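The Duleck group is looking for people to help us find out whether one of our own results is wrong.

Last year we reported that a robot arm trained on hand-held gripper recordings could pick up bowls in kitchens it had never been trained in. The number looked good, and people quoted it. I was one of the authors, and I have trusted it less each month. We had 36 kitchens in the study, but the same 6 people made almost all of the recordings, and they had all been coached by me. A robot that learns to copy six careful people hasn't told us much about kitchens.

So we want to run it again with people who have no stake in the answer. 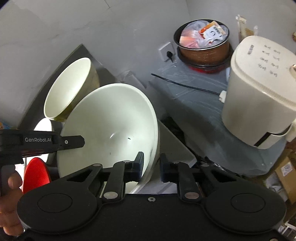 **Kilian Brunner**
Study lead, Duleck project, Zeltcombe

The work is plain. You hold a gripper by its handle, close the two fingers on a bowl, lift it, set it down, and do that again in your own kitchen, on your own counter, with whatever else normally lives there. Please don't tidy up first. Clean counters are one of the things I suspect of helping us last time.

### Who we want

- 20 adults who cook at home at least a few times a week
- No lab or robotics background (sorry, this is firm)
- Left-handed people very welcome, as we had none
- Able to give us two sessions in February, mornings or evenings

### What you get

You get paid by the hour, at the same rate for both sessions, and the rate will be in writing before you agree to anything. Drops and missed grasps don't lower your pay. We want to keep them in. In the first study we threw out failed tries before training, and I can no longer say how much of the result came from that.

You can stop at any point and keep what you've earned. Recordings stay with the project, faces and mail get blurred, and you can ask us to delete a session.

### What we will do with it

The analysis plan is already written and filed with our partners at Myklebust, who will score the robot trials without knowing which training set was used. If the old number doesn't hold up, we'll publish that under the same names as before. I won't promise you that your recordings will make robots better. They may only show that more data from more people changes very little.

### To apply

Write to the Duleck desk at Trisa House, Zeltcombe, or leave your name at the front counter before 5 p.m. Tell us which hand you use, what kind of bowls you own, and how many people share your kitchen. A few lines will do. No résumé, please.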